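Toltetti work stool, model with foot ring: my review after one year

I bought this stool in October of last year for my small repair shop, where I fix kitchen appliances and sometimes bicycles. Before it I had a cheap stool from Prosteck, which was fine for the first months and then began to lean to the left. I paid 260 dollars for the Toltetti. For me this is serious money, so I wanted to wait before I write something. 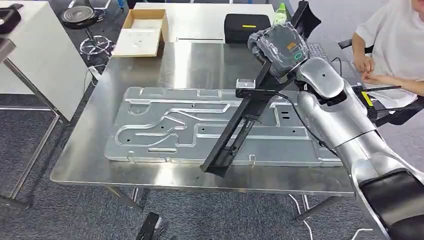
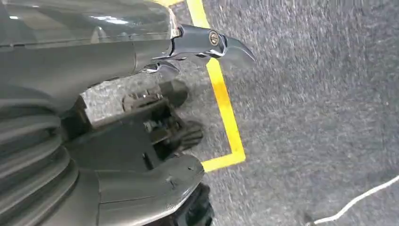

First the assembly. The box contains the seat, the column, the base, the foot ring and one key. The instructions have only drawings, no words, and the drawing for the foot ring is too small. I put it on upside down and had to start again. The whole job took me 26 minutes, with the mistake included.

The seat is firm. When my brother-in-law tried it, he said it is like sitting on a church bench. I disagree — after a full afternoon my back feels better than it did on the soft Prosteck one. But if you are a light person, or you like to sink into a chair, please try it in a store first. The cover is a smooth black material and I clean it with dish soap. Oil comes off easily, but glue does not, and I have one spot near the edge which will stay there forever.

Height is the main reason I chose this model. My bench is high, and most office chairs leave my elbows below the top of it. The Toltetti goes high enough that I can look down into a mixer motor without bending my neck. The lever is on the right side only. I am left-handed and I still reach for the wrong side.

Now the weak points. The wheels are too free on a tile floor, and when I push hard on a screwdriver the stool rolls back. I replaced them with fixed feet from Barnetti, which fit without any change, but I think for this price the feet should be in the box. The foot ring also becomes loose every six weeks or so and I must tighten it by hand.

I weigh 121 kilos and the column does not sink during the day. With the old stool I had to pull the lever again after each coffee.

I also looked at the Aksoy stool, which has a back support and costs less. I sat on it in the store and the back support touched me in the wrong place. Maybe for a taller person it is good.

Would I buy the Toltetti again? Yes, but together with the fixed feet from the first day.

Ramesh Grewal
21 November 2024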